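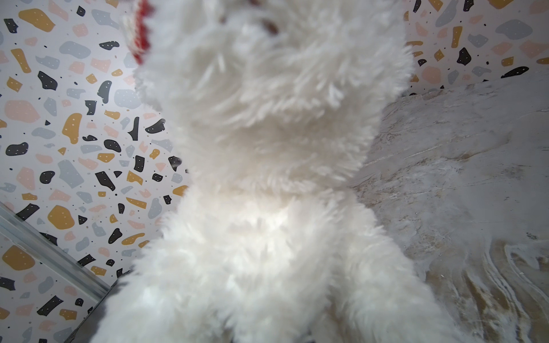
Drivetti to open first North American service and sales center

Italian sports car maker Drivetti will open a sales and service center in Cavonlow this spring, its first permanent site in North America.

The center is a joint project with Liu Motor Group, the family-owned dealer business that has looked after privately imported Drivetti cars in the region for the past 12 years. Liu will own and run the building. Drivetti will supply factory-trained technicians, diagnostic equipment and a full parts inventory.

Until now, American owners have had two choices when a car needed major work. They could ship it back to the factory, or wait for a traveling technician to visit. Both took time, and shipping a car overseas in the colder months often meant it was gone until the following season. The new center will be able to carry out all scheduled maintenance, warranty repairs, engine and gearbox rebuilds, and most body repairs. Only damage to the main carbon fiber structure will still have to go back to the factory.

Ingrid Park has been named general manager of the new site. She joins from Liu, where she ran the service department and handled most of the group's contact with Drivetti's engineers.

"Owners have been patient with us, and I know that patience had limits," said Park. "A car that needs a clutch should be back with its owner in days. We now have the tools and the parts to do that, and we have people in the shop who have built these engines at the factory."

Showroom and workshop

The center occupies a former printing plant on the east side of Cavonlow, close to the freeway. The main hall has been divided into a showroom at the front and a workshop behind it, with a glass wall between the two. Customers will be able to watch work on their cars from the lounge, and can walk onto the shop floor with a member of staff by appointment.

The workshop has six lifts, a separate clean room for engine assembly, a four-wheel alignment bay and a rolling road. The rolling road was moved from Drivetti's old test building and refitted before it was shipped. Every car that has had engine or gearbox work will be run on it before it is handed back, and the printout will be kept with the car's service record.

A paint and body shop will follow in a second phase. Until it is ready, paint work will be sent to an approved outside shop and managed by the center, so that owners deal with one contact and receive one invoice.

Climate-controlled storage is available on the lower level. Stored cars will be kept on battery maintainers, with tire pressures checked monthly. Owners can ask for their car to be prepared and delivered with two days' notice.

The Astis

The opening will also bring the first public showing in the United States of the Astis, Drivetti's new two-seat coupe. The car made its debut in Europe last fall, and the first customer cars are now being built.

The Astis is powered by a naturally aspirated V8 mounted behind the seats, driving the rear wheels through a six-speed manual gearbox. It produces 600 horsepower. A seven-speed dual-clutch gearbox is offered at no extra cost, although most of the early orders placed through Liu have been for the manual.

Total production is limited to 420 cars worldwide. Of those, 100 have been set aside for North America, and all of them will be sold and delivered through the Cavonlow center. Buyers outside the region can have their car trucked to their home in an enclosed carrier, or collect it in person and spend a morning with a factory driver before they leave.

Cars for the American market differ from the European version in a few ways. The headlights and side markers have been changed to meet federal rules, the rear bumper has additional structure behind it, and the exhaust has a revised catalyst layout. Drivetti's engineers carried out hot-weather testing of the American version last summer. The cooling system was changed as a result, with larger side ducts and a second fan for the gearbox oil cooler. Those changes have since been adopted for all markets.

The interior can be ordered in leather, woven cloth or a mix of the two. Buyers will be able to specify their car at the center, where a trim room holds full-size hides, paint panels and sample seats. The company does not offer an online configurator for the Astis and has no plans to add one.

Deliveries of North American cars are due to begin before the end of the year. Pricing will be confirmed to order holders directly.

Support for older cars

Drivetti estimates that most of the cars it has built are still on the road, and a growing share of them are now in the United States. Many came in through independent importers and have no factory service history after their first few years. The Cavonlow center will offer an inspection program for these cars, open to any owner regardless of where the car was bought.

Under the program, technicians will check the chassis and engine numbers against factory records, inspect the car on a lift and on the rolling road, and issue a written report. Cars that pass can be entered in the factory register and become eligible for an extended parts warranty. Cars that need work will be given a list of repairs in order of urgency. There is no obligation to have the work done at the center, and the report belongs to the owner.

Parts supply for older models has been a common complaint among owners. To deal with this, Drivetti has put several discontinued items back into production, including window seals, fuel pumps, throttle cables and the wiring looms used in its first series of cars. These will be stocked in Cavonlow and sold over the counter as well as by mail order. Independent repair shops can open a trade account.

"Plenty of good independent shops have kept these cars running when there was no one else to do it," said Park. "We want them to keep doing that work. If they need a part or a wiring diagram, they should call us and get it the same day."

Technical bulletins that were previously available only in Italian have been translated and will be supplied to trade account holders free of charge.

Jobs and training

The center will open with a staff of 12, most of whom are moving over from Liu's existing service department. Two technicians are transferring from the factory for the first two years. More positions will be advertised once the body shop is complete.

Drivetti and Liu will also run a paid apprenticeship at the site. Apprentices will split their time between the workshop and classes at a local technical college, and will spend part of their final year at the factory. The first places will be offered this summer. Applicants need a high school diploma and a driver's license, and previous work in a repair shop is welcome but not required.

Liu's original dealership will remain open and will continue to sell and service its other brands. Drivetti customers with work already booked there do not need to do anything. Their bookings will be moved to the new center and they will be contacted with the new address and directions.

Opening events

The center will open its doors to customers in March. A preview evening for existing owners and Astis order holders will take place shortly before that, with doors opening at 6:30 p.m. Invitations have been sent by mail, and owners who have bought their car secondhand and are not yet on the company's list can ask to be added.

A public open house will follow. The Astis will be on display along with a group of older cars loaned by their owners, among them one of the first Drivettis to reach the United States. Workshop tours will run through the day. Parking for visiting Drivetti cars will be in the front lot — other visitors are asked to use the lot on the north side of the building. Admission is free and no tickets are needed, though workshop tours should be reserved at the front desk on arrival.

Regular hours will be 8 a.m. to 6 p.m. for service and parts. The showroom opens at 10 a.m. and can be visited outside normal hours by appointment. A recovery service for owners within driving distance of Cavonlow will be available at all hours, using Liu's own enclosed truck.

About Drivetti

Drivetti designs and builds two-seat sports cars in small numbers. Chassis, engines and interiors are made in-house, and each engine is assembled by one person from start to finish. The company sells its cars directly and through a small number of partners in Europe, the Middle East and now North America.

About Liu Motor Group

Liu Motor Group is a family-owned dealer business based in Cavonlow. It sells and services new and used cars, with a specialist department for European sports and classic models.

Media contact

Interview requests and requests for photographs of the Astis should be sent to the press desk at Drivetti Cavonlow. Ingrid Park is available for interviews by phone or at the center. A press car with the manual gearbox will be available for road tests after the open house, and bookings are being taken now.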